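4.2 Opening up the towers: order of work and what slowed it down

Before we come to the timings, we would like to spend a little while on the machines themselves, as so much of what follows depends on how a desktop computer is put together and on how kindly (or unkindly) it lets you in. The towers that came to the Kustberg workshop had mostly spent their working lives under office desks, and they arrived with all that such a life leaves behind: fluff in the grilles, asset stickers on top of older asset stickers, now and then a paper clip rattling about in the bottom. Over the whole period the workshop took in 1548 machines, and for the close study reported in this section we followed 600 of them from the moment the side panel came off to the moment the last part went into its tray.

The first thing a newcomer learns is to lay the tower down. It sounds too small a matter to put in a paper, but it changed more than any tool we bought. With the case on its side the main board lies flat like a tray, screws stay where they are dropped, and both hands are free for the awkward parts. In the early weeks several of the bench staff preferred to work with the tower upright, as they had always done at home, and they spent a good deal of time fishing for screws that had slipped behind the board. By November everyone had come over to the flat position of their own accord, and we made it part of the written procedure.

Figure 6 gives a fair idea of the layout we are talking about. The case lies on its side on a slatted aluminium table with its side panel off. The power supply runs across the near edge, the drive cage and fan housing take up the right-hand side, and the board sits in the middle with its memory slots to the left of the processor socket. The socket is empty, with the lever up. A compact graphics card is still plugged in below it. We would ask the reader to keep this arrangement in mind, as the terms "near", "far", "left" and "right" in the rest of this section refer to a tower laid down in this way.

The order of work we settled on was as follows. The side panel comes off first and goes on the rack behind the bench. Loose dust is then taken out with a soft brush and the small vacuum, and we came to regard this as time well spent – a clean board is so much easier to read, and the little catches on the connectors can be seen instead of felt for. Drives come next, then memory, then any cards. The cooler and processor follow, and the power supply is left until near the end, when its cables have already been freed along most of their length. Our first draft of the procedure had the power supply coming out straight away, on the sensible-sounding grounds that it is large and in the way. In practice this meant pulling a whole bundle of cables through a case that was still full of other things, and more than one connector suffered for it.

Cables deserve a paragraph to themselves. If we had been asked beforehand what would hold people up, we should have said screws, and we should have been quite wrong. Screws are tiresome, certainly, but they are tiresome in a predictable way, and the Sepp driver sets we used dealt with nearly all of them. The cables were another matter altogether. They are folded, tied and tucked away at the factory by people who never expect them to be disturbed, and each model has its own notion of where a bundle ought to go. Staff soon took to running a finger along each bundle from one end to the other before touching any plug, and this small habit found its way into the Trotik checklist as a step in its own right.

Coloured parts turned out to be a great help, and we have come to feel rather fond of them. On many of the office models the pieces meant to be handled are moulded in a bright plastic, blue in the case of the tower in Figure 6, where there is a release latch on the rim at the far left end of the power supply and there are drive-bay latches towards the front corner. A person who has never seen the inside of a computer can be told to look for the blue bits first, and will often get the drives out without any further instruction. Models without such marking took our newer staff noticeably longer to learn, though the more practised hands hardly seemed to mind either way.

We sorted the machines into 12 groups by case design, paying no attention to the maker's own model names, which change a good deal more often than the metalwork does. This grouping served us well at the bench. When a new delivery came from the Wemero depot, someone would walk along the pallets chalking a group number on each case, and people could then work through a run of similar towers without having to start afresh each time. We had worried that this might become dull, and asked about it at the end of each shift, but the usual reply was that a run of like machines was restful, and that the odd stranger at the end of the pallet made a welcome change.

A word, too, about sockets and the fine contacts inside them. Once a processor has been lifted out, the socket is the most easily spoiled thing in the whole case, and a board that might have gone back into service can be lost to a dangling cable or a careless sleeve. Our rule was that a socket should be covered as soon as the inspection was done, using the original plastic cap where we had one. We never had enough caps, and the shortage was at its worst with the older groups. Spare ones were saved in a biscuit tin on the shelf above the bench,
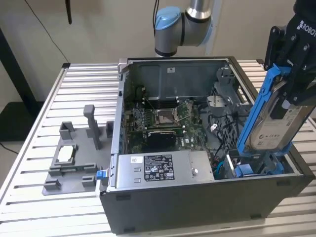 and the tin was emptied out and sorted by socket type every Sunday, when the workshop was closed to deliveries. Boards still waiting for a cap after that were put in lidded trays, one to a tray, until the right size came in with a later pallet.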